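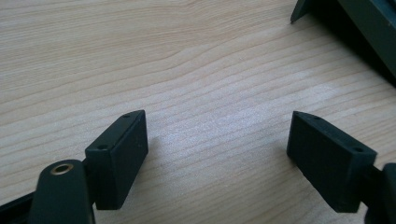

Light wooden tabletop with a matte finish. The grain runs on a diagonal and the middle catches the most light.

Cleaning and re-oiling a matte wooden tabletop

These steps are for pale tables with an oiled finish, such as those in the Plekel and Tornamus ranges. Lacquered tops need only steps 1 and 2. To check which you have, put a drop of water on a hidden spot, for instance near a leg. On lacquer it stays as a bead. On worn oil it soaks in and leaves a darker mark, which fades as it dries.

You will need
Two cotton cloths
Washing-up liquid
Fine abrasive pad (800 grit)
Clear matte oil for indoor furniture (we use Brotosa)
A lamp that can be set low at one side

1. Clear the top and wipe off crumbs and grit with a dry cloth. Grit left on the surface will scratch it in step 4.

2. Wash with warm water and a little washing-up liquid. Wring the cloth out well and follow the grain. Where the lines run at an angle to the table edge, go by the lines and ignore the edge. Dry at once with the second cloth.

3. Inspect under low side light. A bright patch in the middle of a table is often only reflection, so look again from the other side before treating it. If the patch moves, it is light. If it stays where it was, the finish may be worn there.

4. Rub worn areas lightly with the pad, along the grain, and carry on a little past the edge of the patch — a hard stop will show once the oil is on. Wipe away all dust.

5. Put a small amount of oil on a cloth and spread it thinly over the whole top. Oiling one patch alone tends to leave a darker shape.

6. Wait 20 minutes, then wipe off everything that has not soaked in. Pools left to dry turn shiny and sticky.

7. Leave for 9 hours before putting anything on the table. Hamann oil is thicker and should be left overnight.

Spread used oily cloths out flat outdoors until fully dry before binning them. Folded or bunched up, they can heat up and catch fire.

Repeat when water stops beading. For a table in daily use we do this every September.

Last updated January 2, 2018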